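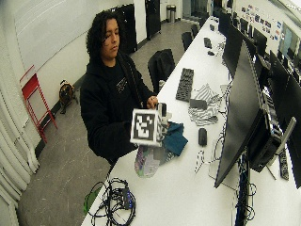
At a desk in the Gesatcombe office.

About Flomo

Flomo makes document checking software for mortgage brokers and small lenders. The product is called Cleleo. It reads the paperwork in a loan application, compares the figures across documents, and lists every place where they do not agree.

A typical application arrives as a set of PDF files: pay stubs, bank statements, tax returns, a purchase agreement, and sometimes a gift letter. The same facts appear in several of them. Income on a pay stub should match the deposits on the bank statement. The address on the purchase agreement should match the one on the appraisal. Checking this by hand is slow work, and errors tend to surface late, when the file is already with an underwriter.

What Cleleo does

Files are uploaded through the browser or sent by API. Cleleo sorts the pages by document type, extracts the fields it needs, and runs 63 standard checks. Brokers can turn individual checks off or set their own tolerance, for example on the allowed gap between stated and documented income. Results come back as a list. Each entry shows the two values in conflict, the page each one came from, and the rule that was applied.

Cleleo does not approve or decline loans, and it does not score applicants. It produces a record of what was compared and what was found. The decision stays with the lender.

Scanned pages are accepted. Where a field cannot be read with enough confidence, it is marked "unread" and passed to a person on the broker's side. We do not fill in missing values by estimate.

How we started

Flomo was founded by Soon-im Woo, who had worked as a loan processor before moving into software. The first version was a set of scripts that compared bank statement totals with application forms. It ran on one laptop and handled two document types. A broker network asked to use it, and the scripts were rewritten as a hosted service the following January.

Today we are a team of 25, split between engineering, document research and customer support. Document research is the group that tracks changes to forms and statement layouts. When a bank changes the format of its statements, the new layout is added to our test set before the extraction rules are updated. The test set now covers 34 document types.

Security and data

Customer files are encrypted in transit and at rest. Each customer's data is stored separately, and retention periods are set by the customer. Files submitted for checking are not used to train extraction models unless the customer has agreed to this in writing. Access by Flomo staff is logged — the log is available to account administrators on request.

Working with us

Cleleo connects to Gebru, the loan file system many of our customers already use, and results can be written back to the matching file. Other systems can be connected through the API.

New customers start with a trial on closed files, so that results can be compared with known outcomes. Product walkthroughs are held online every Wednesday. To book a place, use the contact form and choose "Walkthrough" as the subject.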